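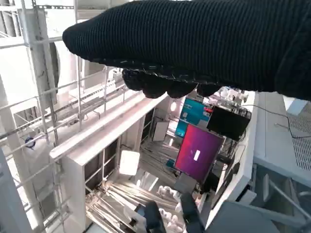
*Wrist camera view with a gloved hand above the cell: white framing and a lit panel to the left, displays on the counter.*

# Grallalau Mevura

Mevura is the motion planning and wrist perception package for Grallalau arm controllers. It takes a camera feed from the wrist, keeps a model of what is near the hand, and plans moves through it. It is sold as a licence per arm and runs on an ordinary industrial PC beside the controller.

Current release: 2.2. Page updated Jan 30, 2018.

## What it is for

Most of our customers have a cell that grew over time. There is a frame, then a second frame, then a counter with screens on it, and cables that were routed wherever there was room. A CAD model of such a cell is out of date by the end of the first week. Mevura builds its own map from the wrist camera while the arm is moved slowly through the space, and then corrects that map as work goes on.

It suits benches, test rigs and small assembly cells. It is a poor fit for fast palletising or welding lines, where a fixed path and a fence will do the job better and cost less.

## The modules

**Map.** Builds and stores the volume around the arm. Thin things such as rails, posts and hanging cable are kept as separate objects with their own clearance setting, so a wide margin round a cable doesn't close off the whole shelf behind it. Maps can be saved by name and reloaded when the cell is changed over.

**Mask.** Removes the arm's own parts from the camera picture before anything is mapped. Gripper fingers, glove covers and sleeves are all handled here. Knitted covers move and bunch as the joints turn, so the mask is learned from a short sweep with the cover on, and it should be learned again whenever the cover is swapped.

**Plan.** Finds a path from the present pose to the target. It will hold a tool angle, stay out of named zones, or keep a chosen object in view on the way. If no path is found it returns the object that blocked the last attempt, by name if you have given it one.

**Tune.** A desktop tool for looking at recorded runs. You can step through a run, see the map as the planner saw it at each step, change a setting and plan again without the arm being switched on.

## Bright panels and screens

Light sources close to the work were the main complaint with release 2.1. A lit panel or a display could wash out part of the picture, and the map would then show a hole where there was a solid object. The arm did not hit anything in our own tests, but it did plan paths that should have been refused.

Release 2.2 treats overexposed areas as unknown. Unknown space is closed to the planner unless you open it. This makes the software more cautious in white cells with strong lighting, and some existing programs will need an extra viewpoint before they run. The `glare_limit` setting controls how bright an area has to be before it is ignored. We suggest leaving it alone until you have looked at a few runs in Tune.

Moving content on a screen is no longer tracked as a moving object. Draw a screen zone over each display in the map and the planner will treat it as a flat solid surface.

## Technical details

| Item | Value |
|---|---|
| Arms per licence | 1 |
| Cameras per arm | up to 2 |
| Named objects per map | up to 1,000 |
| Typical planning time, bench cell | some 158 ms |
| Operating system | 64-bit Linux |
| Interfaces | C++, Python, plain TCP |
| Recording format | open, documented in the manual |

Planning time was measured at our Juvthorpe workshop with one camera and a saved map. Building a map from nothing takes longer and depends mostly on how fast you are prepared to move the arm.

## What you need

- A Grallalau controller with firmware 4 or later. Older controllers can be upgraded on site.
- A wrist camera with a global shutter. Small colour cameras are fine.
- A wired network link between the PC and the controller. Wireless is not supported.
- A risk assessment for the cell. Mevura is not a safety system and must not be used in place of one. Emergency stops, guards and speed limits stay with the controller.

## Setting up

1. Mount the camera and run the lens check in Tune.
2. Fit the gripper and any cover, then run the mask sweep.
3. Set the cell lighting as it will be in use.
4. Move the arm by hand through the working area at low speed, and save the map.
5. Name the objects you care about and draw zones for screens.
6. Run your program at reduced speed with recording on — then check it in Tune before going any faster.

If you change the lighting after step 4, build the map again.

## Known issues in 2.2

- Fine mesh and slotted grilles may be mapped as a solid surface. Clearances are still kept.
- A white post in front of a white panel can be merged with it at close range. A second viewpoint from the side normally separates them.
- Tune can be slow to open recordings longer than an hour.

Fixes for the second and third are planned for the February update.

## Price and ordering

A single-arm licence is £2,696 excluding VAT, with updates for the first year. After that the software keeps working and updates are optional. Camera brackets and cables are sold separately.

Orders and trial licences are handled by the Juvthorpe office. Customers using the Sala controller range should ask for the adapter build, as the standard installer will not detect those units. Please give the controller serial number when you write — it is on the plate inside the door.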